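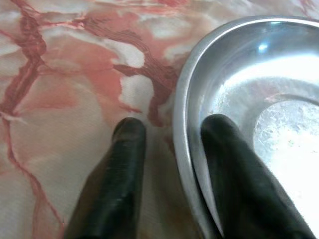
The folding tables of our Sunday lunch

Welcome to the new gallery of our small lunch club in Vinville. Every Sunday we cook one big pot of something, we open the folding tables, and we put out the dishes. Many readers have written to ask for more pages about the tables and the dishes and fewer pages about the soup, so I am happy to make this one. The recipes stay on the recipe page.

I will begin with the bowls, because they are what I like best in our cupboard. All of them are stainless steel. We bought the first ones at Matić, the household shop near the bus station, and the others came later from different kitchens, so they do not match perfectly. One is wide and suits salad for the whole table. The smaller ones are for soup or for rice with sauce. They have scratches from many spoons, and I do not try to polish these away. A steel bowl can fall on the tiles and it makes a terrible noise, but then you pick it up and continue to eat. With our old ceramic bowls this was a different story, and by the end of the first winter we had 4 left.

About washing I have only a little advice. Use a soft sponge and warm water, and dry the bowl with a cloth the same evening. When I let them dry alone in the rack, I get white spots from our water, which is very hard. A spoon of vinegar takes the spots away. For the tables I use the same cloth with a drop of dish soap, and I never put a hot pot directly on the top.

Now the tables. They are square, with a marble pattern and a red edge, and they stand on black folding legs. We keep them folded against the wall during the week and open them before noon. I have found that it is good to leave a gap between the two, wide enough for one person with a full tray. If we push them together, it looks more like a banquet, but the guests in the middle cannot get out without asking everyone to stand up. The floor has marble tiles too, so the room has really a lot of marble for a place where no real marble was ever bought!

Two tables side by side, the oval tray waiting on the right one.

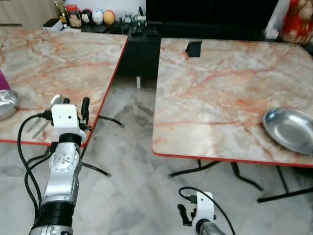 A reader from Betau wrote to us that she would always put a cloth on such tables, because the plates slide on a smooth top and the knives leave marks in it. She has used the same cotton cloth for years and she says that it also makes the room more quiet. In her opinion the pattern is pretty, but a guest should see it only after the meal, when the cloth goes to the laundry.

I thought about this advice for a long time. It is true about the noise. We tried a cloth for one month, in June, and the room was calmer, but the cloth needed washing after each lunch and it took two days to dry on the line. Also the small children pulled on the corners. So we went back to the bare table, and for knives we now have cutting boards from Itodix, which cost 7 dollars for one. I keep the cotton cloth for birthdays.

The oval tray is for bread, or for carrying glasses back to the sink. Its rim is not high, so please do not use it for anything with much liquid. I made this mistake with peaches in syrup, and I was washing the floor until the evening.

One place on the table: plate, cup, bowl, and at the right side the spoon and the fork.
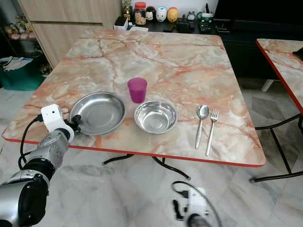 For each guest I like to follow the same order, because then the children can help and they do not need to ask me. The plate goes to the left and the bowl next to it. The cup stands a little behind, where an elbow does not reach it so easily. Spoon and fork lie together at the right with the handles toward the person. I know that in a restaurant the fork belongs on the left side. In my family it was always on the right, near the spoon, and I did not find a good reason to change it.

The cups are plastic and in strong colors. Some guests find this not elegant beside the steel, but I like a bit of purple on a pale table, and a colored cup is easy to find again when you have been talking with somebody at the other end of the room. They are light, so fill them before you walk away from them, especially if the window is open.

The next gallery will be about the cupboard and how we stack everything inside it, the lids too, which are still a problem for me. If you have a good system for lids, please write to me through the contact page.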